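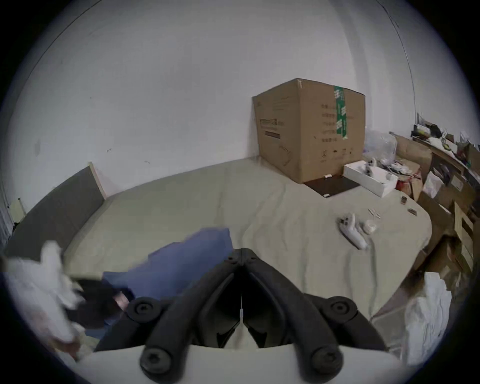

Blue fabric on the table.

The Hem Allowance

Rosalinda Abella measured the curtain a third time and got 311 centimeters again. The order sheet from the Grerkthorpe Hotel said 300 finished. Subtract four for the heading and three for the bottom hem, and she was left with four centimeters that had no business existing.

She wrote the figure in pencil on the sheet and initialed it.

The cloth was a Nilier cotton, sold as preshrunk. She had cut a test square in October, 100 millimeters on a side, washed it, pressed it, and measured it again. It came back at 98. Two percent over a three-meter drop was six centimeters. Four was too much for a curtain that would never be washed and too little for one that would.

Bautista came down at a quarter past four with the delivery list.

"Room 24 is the last one," he said. "Are they done?"

"What does the hotel do with its curtains?"

"Hangs them."

"Does it wash them?"

He looked at the list, which did not cover this. The previous set had been made by Premik, before the workshop changed hands, and the file held one page. She had read it twice. It gave the drop, the fullness, and the name of the cutter, who was her father. In the margin he had written 4 and drawn a line under it. There was no unit.

She had assumed it was a quantity. Four panels, two windows. But Room 24 had one window.

"Call them," she said. "Ask for housekeeping, and keep the manager out of it."

Bautista went up. She heard him give his name, wait, and give it again to somebody else. She unpicked 13 stitches of the bottom hem, far enough to fold the surplus inside — a double turn, flat, with the raw edge buried. It took the press well. From the front the drop was 300.

He came back and stood on the last stair.

"Once a year, cold," he said. "She says the old ones always came up short, except in 24. She wanted to know who made those."

"What did you tell her?"

"I said I'd ask."

Rosalinda rubbed out the pencil figure and wrote the allowance in ink, with the unit. Then she threaded the machine and started on the hem.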